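Friday, back bedroom, Jiltthorpe

Started 9.40. Carried on with the small loose things that had collected on the bed. Bigger items (books, the two drawers of knitwear) were finished yesterday and are already in the hall.

Plan was to sort by where a thing ends up, as we did at Rinell. That worked well enough for the hair things and badly for everything else. The shallow box is meant to take whatever goes on the dressing table. It will not take much. If the claw clip goes in, the lid question is settled, as nothing will close over it.

Spread everything out on the floral blanket before deciding. Scrunchies kept together, black one and burnt-orange one. Clips to the left. Beaded bracelet stays out of the hair group even though it had been living with it. The soft toy has no group yet. It is a patchwork sort of thing, yellow, pink corduroy and teal, and I don't want it under anything heavy because of the ribbed part.

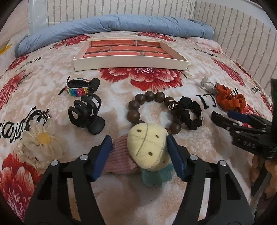 Elsie Rewi thinks the bracelet should go in a pouch of its own and not in the box at all, on the grounds that large beads knock against clips and both come off worse. She also asked why scrunchies need a container when they can go over a hook on the back of the door. Fair on both. I had been treating the box as the answer to everything.

Changed after that:
Bracelet to a cloth pouch, top drawer.
Scrunchies to the door hook. Need to check the hook will take a thick one without stretching it.
Clips to the box, big claw clip first, smaller ones round it.
Soft toy to the shelf.

Stopped 10.25. Box not labelled yet. The label tape in the kit is 18 mm and looks silly on something this shallow, so ask Teun Van Loon if he still has the narrow roll.

Blanket to be shaken out and refolded once the bed is clear. It is plush and picks up hair. Do this outside, not over the carpet like last time.

Still to find: second pouch, the spare hook, pencil.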